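工作台笔记 耳机整理 四月，下午

今天终于轮到耳机了！这箱东西从Conceição那边的旧展厅搬过来以后就一直压在架子底下，我惦记了好久。先说结论：比我预想的有意思得多，光是看头梁的做法就能看一下午。

箱子里的标签大半掉了，剩下的写着Giltero和Grevasier两个批次号，跟Coststead给的清单对不上。清单第75行写的是“头戴式，棕”，第91行干脆只有一个“黑”字。Aparecida Bittencourt说先别管清单，按实物重新编，我同意，旧编号写在括号里留着备查就行。

线是最头疼的。以前收的人习惯各不相同，有的绕在头梁下面，有的随便一搭。我的想法是登记之前先不解线，原样拍一张，再动手。绕了很久的线容易在同一个位置折伤，解开以后反倒看不出当初是怎么绕的。 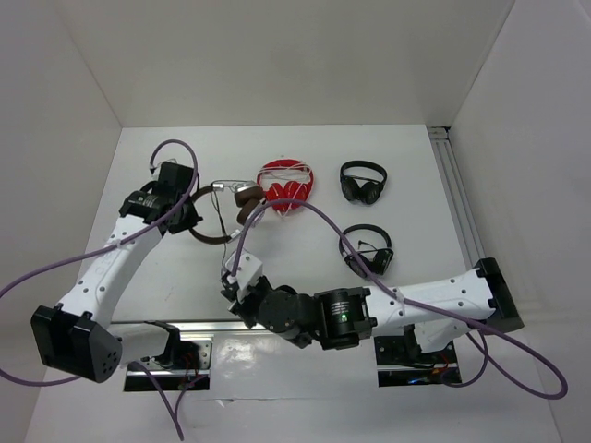
台面，解线之前。棕银一副，红一副，黑两副。

棕色那副我最喜欢！耳罩是带垫的，外壳银色，和头梁之间靠一根细金属臂连着，这个结构一定要单独画一张草图。深棕的头梁配银色件，真耐看。登记时接头部分上下都要写，上端那个金属件比较明显，下端的也别漏掉。

红色那副亮得不得了，耳罩有光泽，白线在头梁下面缠了好几道。编号暂定“红-白线”，土是土了点，但谁都不会拿错。两副黑的就麻烦了，头梁弧度差不多，光靠颜色没法分，得量头梁内侧宽度，再把耳罩直径一起记上。卡尺在第二个抽屉，用完请放回去（对，说的就是我自己）。

接下来的步骤，写给接手的同事：
解线从松的那一头开始，遇到打结不要硬拽。
耳罩垫只用干布，先在边缘试一小块，掉皮就停。
每副测一次左右声道，用400赫兹的正弦音，音量从最小慢慢往上推，每边听3秒。
线皮有裂口的另放一盒，不通电。

另外，台面左边有几道小划痕，还有些淡淡的印子，下次铺块软垫再摆东西，金属件直接蹭上去两边都心疼。

待问Aparecida：棕色那副要不要先查型号？我翻了手头两本旧目录，没找到长得像的。草图画好了夹在本子后面，黑色两副的尺寸量完补在下一页。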